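Questions I get asked about gutter and roof cleaning

I've been clearing gutters and scraping moss off roofs in Vallgate and the villages near it for long enough that I can guess most of what people are going to ask before they've finished saying hello. So I've typed the answers out. If yours isn't covered, ring me or use the form on the contact page and I'll get back to you in the evening, once I'm off the ladder and have had something to eat.

Last updated Mar 10, 2023

How often do my gutters need doing?

For most houses, once a year is fine. Late autumn is the favourite, when the leaves have finished coming down, but if you've got a big tree hanging over the roof then I'd say twice. Pine trees are the worst, by a mile. The needles mat together and go down the pipe like a cork, and they drop all year. If you've no trees anywhere near you and a fairly new roof, you can probably stretch it to every other year and I'll tell you so when I come round.

How can I tell they're blocked?

Go outside when it's chucking it down and look up. If water is coming over the front edge, or running down the wall behind, something's stuck. Green streaks on the brickwork are another one, and so are little plants growing out of the top (I had a customer who'd got quite fond of hers and asked me to pot it up, which I did). Damp patches on an upstairs bedroom wall can be gutters too, though they can be plenty of other things, so don't let anyone sell you a whole new roof on the strength of one brown mark.

Do you use a ladder or one of those vacuums on a pole?

Both. The pole goes up nicely to 34 feet and has a little camera on the end, so I can do most three-storey houses with my boots on the ground. It's also handy for getting over conservatories. I still like a ladder for bungalows and ordinary semis, though, as I can get my hand in and feel whether a joint's gone. A vacuum won't tell you that.

Will you make a mess?

A bit, and then I'll clear it up. Gutter muck is black and it stinks, there's no way round it. I rinse down the windows and sills underneath and sweep the path before I go. If you've got washing on the line, please get it in! I do knock and say, but people are often out.

Do I have to be at home?

No. As long as I can get round the back, and there's an outside tap I can use, I'm happy to crack on. Leave the side gate unlocked and let me know about any dogs. I'll send you before and after photos of the gutters that evening so you can see what you've paid for.

Do you pressure wash roofs?

I don't, and I'd be wary of anyone who offers to do it on old tiles. A jet washer takes the surface off concrete tiles along with the moss, and it can push water up underneath where it's got no business being. I scrape by hand with a set of shaped scrapers on a long pole, then brush off and put a treatment on to kill what's left. It's slower and it costs more in labour, but your tiles are still tiles at the end of it. 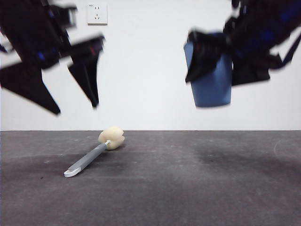

The treatment I use is called Plilari, and it goes on with a low pressure sprayer on a dry day. It carries on working for months afterwards, so don't panic if the roof looks a bit patchy the week after I've been. The leftover bits go white or orange, then brown, and the weather sees to the rest. I'd ask you to disconnect your water butts before I start and leave them off until we've had a couple of good downpours.

Is moss really that bad for a roof?

Depends how much. A thin layer on a sound roof isn't going to hurt anybody and some people like how it looks. The trouble starts when it gets thick, holds water against the tiles and then freezes. It also rolls off in lumps and lands in the gutter - and then you're back to the first question on this page. Blackbirds are terrible for it as well, they chuck it everywhere in spring looking for grubs.

Are gutter guards any good?

Some are. I fit two sorts. The Dosent mesh clips over the top and is good for big leaves, and it's what I've got on my own house. The Ruotsalainen brush is a long bristly thing that sits inside the gutter, and I find it copes better on older cast iron where nothing's quite the shape it should be. Neither of them means you'll never need a clean again. They'll mean you need one less often, and that's about as far as I'd go. I wouldn't bother with either if you've got pines, for the reasons I've already moaned about.

Can you mend things while you're up there?

Small things, yes. Leaking joints, missing brackets, a downpipe that's come adrift, a slipped end cap. I carry the common plastic fittings in the van so I can usually sort it the same day, and I'll always ring and give you the price first. Slipped or cracked tiles I'll photograph and tell you about, but I'm not a roofer and I don't pretend to be.

What does it cost?

It goes on the length of guttering, the height and how easy it is to get at, so I won't put a number here that turns out wrong for your house. Send me your postcode and a couple of photos of the front and back and I can normally give you a fixed price without visiting. Roof moss I do like to see in person. The quote is good for six weeks and there's no deposit.

How long does it take?

Gutters on a normal semi are a morning's work at the outside, and often a good deal less. A full moss job is more like two days, longer if the roof's steep or I've got to put up a tower.

What happens if it rains?

For gutters, I just get wet. Wind is the one that stops me, ladders and gusts don't mix, and if it's blowing hard I'll text you first thing and we'll find another slot. Moss treatment does need dry weather, so those bookings get shuffled about quite a lot and I'm grateful to everyone who's patient about it.

When should I book?

Autumn fills up very quickly, and every year I have people ringing in a storm with water coming in over the back door. If you can face thinking about gutters in June, do! I'm much quieter then, the evenings are light and you can more or less pick your day.

Are you insured?

Yes, full public liability, and I'm happy to show you the certificate. Ask anyone you have up a ladder on your house for theirs.

How do I pay?

Bank transfer or cash, after the job's done and you've had a look at the photos. I send the invoice by email, or pop a paper one through the door if you'd rather. Cards I can't take at the moment - the reader packed up and I haven't got round to replacing it.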